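Slide 1 – Does "solid wood" mean anything in a furniture listing?

Start with the show of hands. Who has bought a table in the last few years? Who knows what it's made of? Leave the second one hanging a bit.

Say where I stand early. I don't think most sellers lie. I think the words have gone soft and it suits everyone to leave them that way.

Slide 2 – The listings

We read 1,311 table listings, all from the Wela site. One shop, so don't let anyone quote this as "the market". Mention Lornum only if asked; their listings were too thin to use.

"Real wood", "natural wood", "wood finish". Read them out slowly. Ask which one rules out chipboard underneath. (None of them does.)

Slide 3 – The Grodeter label

Be fair here. It's a decent idea and the people behind it mean well. But the 2 page guide spends more space on the logo than on what has to be under the surface. I asked for the test method in September and got a brochure.

Slide 4 – Can you tell by looking?

Claim I keep hearing: a trained eye always knows. I have my doubts. Grain on the top tells you about the top. Look at the end grain and the underside, then talk to me.

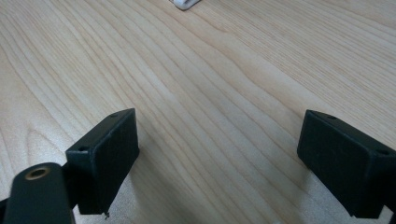 Pale tabletop, wavy grain in the middle, straighter towards the upper right.

Give them 30 seconds, then ask for a vote. Don't give an answer. Someone will say "veneer" very firmly – ask how much they'd bet.

Slide 5 – Price

The Issa range went up by 70 pounds when the wording changed. I can't show that the wording did it. Say so before someone else does.

Slide 6 – Questions

If it goes quiet, ask what they'd want printed on the label. Handouts are by the door.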